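Bimanual door task in simulation, part 2

The scene in the Selunlow simulator has not changed since March: one brown table, two white arms with parallel-jaw grippers, one white cabinet with a vertical handle. Only the policy input is different. I dropped object pose and now train on camera images alone, using 405 demonstrations.

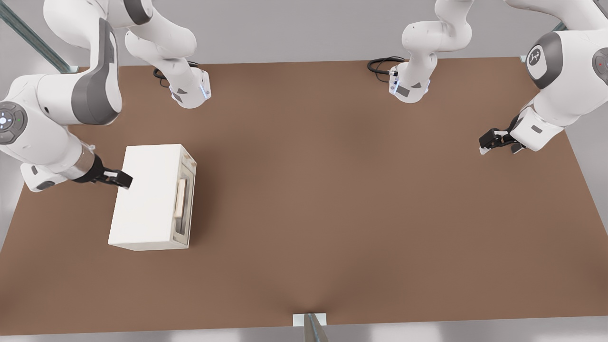 Filed under: Manipulation

The baseline is Karppinen, which predicts one action per step. The new variant, Honis, predicts chunks of 10 and blends the overlap. Both get the overhead view plus one close view per gripper.

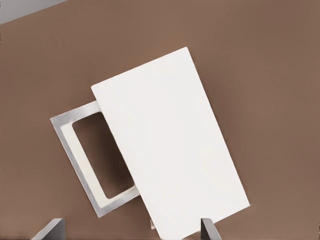 Close view, dark gray shapes at the bottom edge.

Over 60 rollouts each, Honis failed less often – mostly on episodes where the first contact was poor. Averaging over the overlap seems to damp the jitter near the handle. I have not separated that from the effect of the longer horizon.

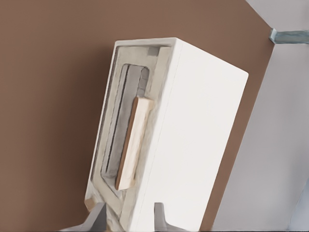 Open issues

The close views lose the handle at some angles, and neither variant recovers well. Next is the Uleck contact loss, with the same seeds.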